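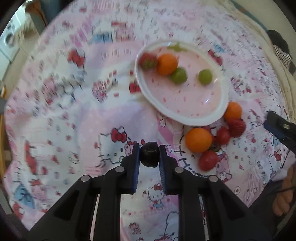 20/12/2019

Working rules for hand-held gripper sessions, draft 3. Replaces the sheet from April. Comments to Rimantas.

Jaw pads. Inspect before each session. Swap the pair together, never one side. Koppel pads are rated for 2,000 closures in our own log; we change at 1,000 on fruit because the ribs hold residue. Left tool stands at 569 today.

Linkage pins. Check all four by hand with the jaws open. Any side play, the tool goes in the red bin and gets a tag. No tape repairs – we lost a morning to one in April.

Grip force. Squeeze until the item lifts clear, then stop. For smooth round fruit close at the widest part. Anything that slips twice is set aside and noted as a fail. Do not re-grip and call it one attempt.

Table cover. Patterned cloth is allowed. Folds may stay, but don't smooth them halfway through a run. Items may start on the plate or directly on the cloth, and the start state goes in the log either way.

Two operators at one table: one reaches in at a time, the other holds back at the edge. Venla wants a spoken call before each reach. Agreed, added as rule 7.

Log is at 3,064 entries. Wamora export still drops the operator field – ask Skalis for the fix before the next batch.

Open: wipe interval for pads. Venla says every plate, I say every second.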